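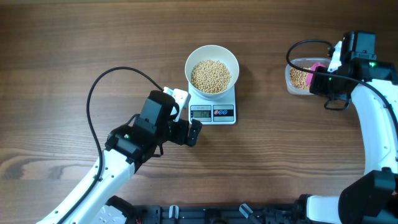 Flonstead Whole Dry Soybeans, Yellow

December. By the Plesex Dry Goods product desk

Flonstead soybeans are a yellow, clear-hilum bean grown for food use. They are sold whole, with the skin on, and are suited to soy milk, tofu, natto, tempeh, roasting and general cooking. The beans are cleaned and sorted before bagging. They are not salted, oiled or roasted.

Sizes

The beans come in two sizes. The retail bag holds 594 grams and has a press seal along the top. The pantry bag holds 9 pounds and is sewn shut with a pull string. There is no scoop in either bag. Once the pantry bag is open, move the beans to a container with a tight lid, as the bag does not reseal.

The retail bag replaces our older 438 gram bag. The bean is the same and the item number has not changed. Stores may have both on the shelf until the older stock is gone, so check the net weight on the front before comparing prices.

Measuring

All of our recipes give soybeans by dry weight. Cup measures vary with the size of the bean and how the cup is filled, and the difference shows up in tofu more than in anything else. Set the empty bowl on the scale, zero it, and add beans to the weight in the recipe. If you are making a double batch, weigh each batch into its own bowl.
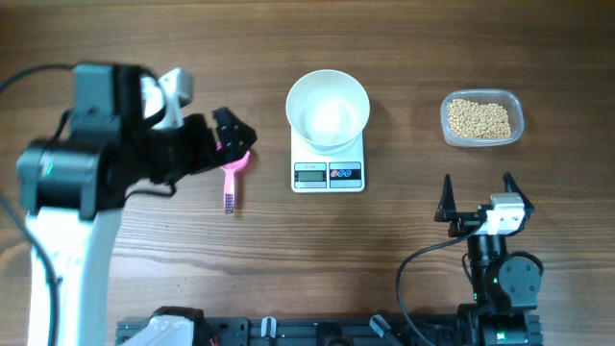 Yellow soybeans in a clear container, with a bowl on a digital kitchen scale.

Sorting and rinsing

Spread the beans on a tray and take out any that are split, shriveled or dark. Small stones are rare but can get past the sorting line. Rinse in a colander under cold water until the water runs clear.

Soaking

Cover with at least three times their volume of cold water. Soak overnight in the refrigerator. In a warm kitchen, beans left on the counter can start to ferment. A bean that is ready will split in half cleanly, and the inside will be flat and the same color all the way through. If there is a darker dimple in the center, give it more time. Drain and discard the soaking water.

Cooking

Simmer in fresh water with the lid tipped. Skim off the foam during the first part of cooking and keep an eye on the pot, which boils over easily. Most pots take three hours or a little more. Beans for natto should crush between thumb and little finger with no effort. Beans for salads and stews can come off sooner. Do not eat soybeans raw or undercooked.

For pressure cookers, follow the maker's limits on how full the pot may be with beans. Loose skins can block the vent.

Which bean to choose

Flonstead is our medium bean. It gives a milk with a mild flavor and a curd that holds together when pressed. The Iwasaki bean is larger and sweeter and costs more; we suggest it for simmered dishes where the beans are served whole. The Brullura bean is small and is mainly bought for natto. Any of the three can be used for soy milk, but expect a different yield from each.

Storage

Keep in a cool, dry, dark place. Older beans are safe to eat if they have stayed dry, but they take longer to soak and may never turn fully soft. We recommend using an opened bag within a year. Cooked beans keep for three days in the refrigerator and can be frozen in their cooking liquid.

Allergen information

Contains soy. Packed in a building that also handles wheat and sesame.

Ordering and returns

Retail bags ship singly or by the case. Pantry bags ship one to a box. Unopened bags can be returned within 30 days. If a bag arrives torn, keep the packaging and contact us with the lot code, printed on the back near the bottom seam.

Related items
Iwasaki Large Soybeans
Brullura Small Soybeans
Nigari Flakes
Cotton Pressing Cloth
Tofu Mold, 2 Piece
Fine Mesh Soy Milk Bag

Contact us | Shipping | Returns | © Plesex Dry Goods | Back to top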